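Yarn hair on a cloth doll keeps pulling out at the part line

Posted in Sewing and Soft Toys
Friday, May 20, 2022

Bernadette Millet

I'm making a set of cloth dolls for the craft table at our June fair in Sitville and the hair is giving me trouble. The heads are unbleached muslin, stuffed firm with polyester fill. The doll is 11 inches tall when finished. I wind worsted weight acrylic around a piece of cardboard, slide it off, machine stitch down the middle over a strip of tissue paper, tear the paper away and then hand sew the part to the head with a backstitch.

It looks fine for a day or so. Then a child gives it a tug and single strands slide right out from under the stitching, mostly near the forehead. By the time six strands are gone you can see muslin.

I've tried a shorter stitch on the machine, which helped a little. I've also tried fabric glue under the part and didn't like it. It dried stiff and left a shiny line you could see through the yarn. I don't want to change to felt hair. I have four skeins of the brown left and would like to use it up.

Does anyone have a way of attaching yarn so it stays put? These will be played with, so they can't just look nice on a shelf. I have a regular domestic machine, no walking foot.

nurmi_knots

Your stitch length is only part of it. Acrylic is slippery, and one row of stitching has very little to hold on to. This is what I do.

Wind the yarn as usual but lay it across a strip of bias tape or twill tape in the same color as the yarn, and skip the tissue. Half-inch tape is plenty. Sew down the center once with a short stitch, then go back and sew a second row right on top of the first. Backstitch at both ends. The tape stays in, so the thread has cloth to pull against.

Next, turn the tape edges under and hand sew the tape to the head along both edges, not just through the part. Use doubled quilting thread. I go down one side, across the nape and back up the other side.

For the front, sew a few strands individually. Thread a length of yarn on a darning needle, take a small bite of the head fabric, and tie the two ends in a square knot close to the head. Eight or ten of those under the bangs will cover the place where yours are coming loose.

I sew mine in the rec room in the evenings while the kids are in there, and that's where most of the dolls get their first rough handling.

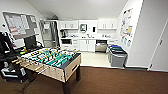 The rec room at our place, foosball table and all.

One more thing, if you can get wool or a wool blend, it grips much better than acrylic. I know you want to use up the brown, so maybe for the next batch. I bought a cone of Pedine years ago and am still working through it.

Dornberg Dolls

Agree with the tape. I would add that you should catch the yarn again lower down. After the part is on, pull the hair into pigtails or a low ponytail and take several stitches through the bundle and into the head at the spot where it's gathered, then wrap the bundle tight with matching yarn and knot it. The pull goes to that point and the part is left alone. Loose hair will always shed some no matter how you sew it.

Also be careful with knots and small bows if any of these are going to babies. I embroider the hair on for the under threes. Satin stitch in the same yarn, split to two plies. It takes me a whole evening per head but nothing comes off.

craftymom85

just use hot glue

Bernadette Millet

Thank you all. I had some brown twill tape in the drawer and redid one head last night with the two rows of stitching. I pulled on it pretty hard and got one strand out, from the very end where I hadn't backstitched. I'm going to do pigtails on the rest. No hot glue, I burned myself on the last project and it would show through the muslin anyway.

nurmi_knots, do you sew the tape down before or after you do the face? I have the eyes and mouth drawn on but not painted yet.

nurmi_knots

After. Paint the face first and let it dry overnight, then heat set it if your paint calls for that. Acrylic yarn and a hot iron don't get along.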